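Foro técnico Paller > Taller y clasificación > Criterio para placas y cableado

dalva.xavier
Estimados compañeros: someto a consideración el procedimiento de separación de piezas desmontadas para la sede de Kuradstead. Propongo que cada lote se presente en bandeja metálica forrada con papel blanco, con los cubos de destino a ambos lados, y que la placa y los cables se clasifiquen por separado.

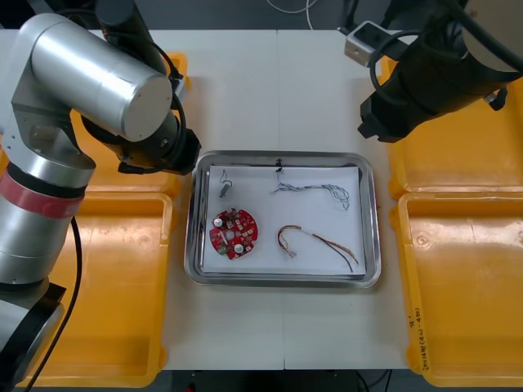 Ye-seo Lim: no comparto la propuesta en lo relativo al cableado. La norma interna 1156 admite que los mazos con conector acompañen a su placa hasta la revisión final.

dalva.xavier
Agradezco la observación. La 1156 se redactó para equipos completos - no para piezas sueltas -, y en el lote 2665 tuvimos que emparejar de nuevo hasta 11 mazos. 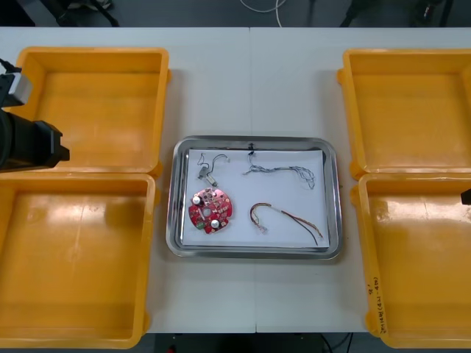
Por ello solicito que el papel se sustituya al cerrar cada lote y que los rótulos antiguos de los cubos no se tomen como referencia.

ung_almacen
Conforme con lo segundo. En cuanto al papel, considero suficiente el cambio al final del turno. El consumo ya es elevado.

Ye-seo Lim
Mantengo mi reserva. Separar el cable de la placa dificulta la trazabilidad en Pallden, donde solo se registra la pieza principal.

dalva.xavier
Puede resolverse con una etiqueta común para ambos elementos.

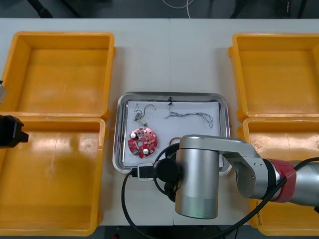 La etiqueta llevaría el número de lote y cuatro dígitos de pieza. Remitiré el borrador en diciembre y ruego que las objeciones se formulen en este mismo hilo.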